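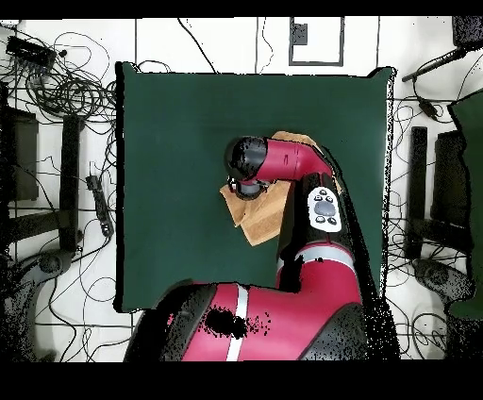

Mesten cloth set: data card

April, Tokarz

We use this set to train and test policies that fold and flatten cloth with a single arm. It holds 316 episodes, all recorded by teleoperation at one station. The Trateo loader reads it directly.

Contents

Each episode is one directory with a head camera video, joint positions, gripper state and a short text label. Joint data and video are both stored at 10 Hz. No episode is longer than 200 seconds. Depth is not included.

Collection

The cloth goes on the green mat before every take. Operators drop it from hand height and do not straighten it. The arm begins from whatever pose the last take ended in, so the first frames of an episode should not be treated as a fixed home position.

Labels are "fold", "flatten" and "move". Takes where the cloth left the mat are kept and marked success=0. Takes stopped by a joint fault were deleted.

Splits

Train and test are split by session. Do not shuffle episodes across the two: lighting is shared within a session and test scores will come out too high.

Known problems

- Black bands at the top and bottom of the video come from the reprojection step. Crop them before training.
- Speckled pixels show up near dark objects and on the arm base. Same cause, no fix yet.
- The Saturday sessions have gripper state lagging video by one frame.

Baseline

The config in skornulov/base.yaml trains for 2,000 steps. It is meant as a check that the loader works.

We use cookies to remember your settings. Accept | Manage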